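Plistberg Forum > Automation > Collecting and Training
Thread: How many bad demos do you keep?
Started by slowgripper, January 13, 2023

slowgripper wrote:
We are 1151 demonstrations into a pick-and-place set, all done by hand with hand-held grippers, and I have reached the part of the job where I hate everything I recorded before Christmas. My question is what people do with the ugly ones. I don't mean the ones where the cup goes on the floor. Those get binned and we all pretend they were someone else's. I mean the ones where the person goes in crooked, misses, backs off, has a think, and then gets it.

My boss wants them out. She says a learner that watches people dither will learn to dither. I've watched enough of my own recordings to see her point.

Task is cups and small boxes from one desk to another, if that matters.

kettle_logic wrote:
Keep them. If every example goes in clean then the first time your arm is two centimetres off it has no idea what people do about that, and it will stand there squeezing air until you turn it off. Ask me how long ours squeezed air.

Dorota Gajewski wrote:
Keep some. We ran both ways on the Fitar set last April. With everything in, the arm had picked up a lovely little pause before each grasp, which we traced to one collector who liked to breathe out first. With all the recoveries out, it was quick and confident and wrong. What we do now is keep the miss and the correction and trim the standing about in the middle.

slowgripper wrote:
Trim by hand? All 1151?

Dorota Gajewski wrote:
By speed. If the gripper hasn't moved and the fingers haven't moved, cut it. It took an afternoon to write and a week to stop it eating the part where people hold a cup still to let go of it.

old_encoder wrote:
Disagree with the pair of you. Trimming makes jumps, and jumps are worse than pauses. I would sooner have a slow arm than one that has been taught time travel. Bin the bad ones and record more. Recording is cheap.

kettle_logic wrote:
Recording is cheap if you are not the one doing it. My wrist has views.

old_encoder wrote:
Your wrist could try swapping hands.

kettle_logic wrote:
It's a two-handed task, mate.

Bindu Namboodiri wrote:
Before anyone deletes anything, can I ask who did the 1151? I look after collection at Cudley and the spread between people matters far more to us than the ugly ones do. We had a set where one very keen lad had done more than half. The arm came out doing a fine impression of a left-handed man in a hurry. Nothing wrong with any single demo. You could have watched them all day and passed every one.

slowgripper wrote:
Eight people. I did more than my share, on account of being the one who couldn't say no.

Bindu Namboodiri wrote:
Then sort by person first, and look at yours last. Everyone is kinder to their own.

old_encoder wrote:
Also check your tracking before you blame the humans. Half of what gets called a clumsy demo on this forum is a marker going out of view and the pose wandering off to Denmark.

slowgripper wrote:
I did wonder. It's a busy room, lights everywhere, people working at the back. The grippers each carry a camera, and the two of them get close to each other near the handover, so one sees a good deal of the other. Is that too much going on?

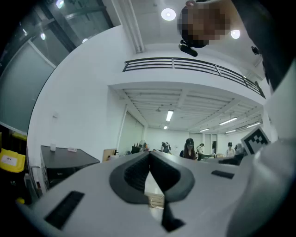 Reply 13
Dorota Gajewski wrote:
I wouldn't worry about the people at the back. A bit of life in the room does the thing good, and I would take that over a bare lab with a sheet hung up. I'd look harder at the lights. You've got round ones and tubes in the same view, plus a bright white ceiling. See what your exposure does when the gripper tips up towards that lot and then down to the desk again. Ours went nearly black for a moment each time, and the moment was always the grasp.

And the other gripper's marker is in view there, tilted a little. Find out how far it can tilt before your tracker gives up. Mine is called Zieliński, after a physics teacher who also gave up early.

Reply 14
kettle_logic wrote:
Is the camera on the head going into training as well, or is that for checking?

Reply 15
slowgripper wrote:
Checking only, for now. There was talk of using it for training, and then there was talk of how much disk we have left.

Reply 16
old_encoder wrote:
Good. Leave it out. Your arm hasn't got a head.

Reply 17
Bindu Namboodiri wrote:
I'd keep it on file even so. We threw ours away to save space and spent the spring wishing for it. When a demo looks daft from the wrist, the head view often tells you the person was going round something.

Reply 18
old_encoder wrote:
Disks are not free, Bindu.

Reply 19
Bindu Namboodiri wrote:
Earlier you said recording was cheap.

Reply 20
slowgripper wrote:
Right, here's where I have got to. Sorted by person, as told. Two of the eight never once let go of a cup without giving it a little pat with the finger afterwards. I am one of the two. No idea when that started.

Speed trim is half written. I've set it to leave alone anything close to a release, so it should spare the pats, which I'm not sure I want.

Tracking dropouts line up with some of the ugly ones but nowhere near all, so old_encoder can have a small point and not a large one. Will run it with the recoveries in and with them out and post both.

Reply 21
old_encoder wrote:
I'll take the small point. Record more anyway.

Reply 22
kettle_logic wrote:
Leave the pats in. I want to see an arm do it.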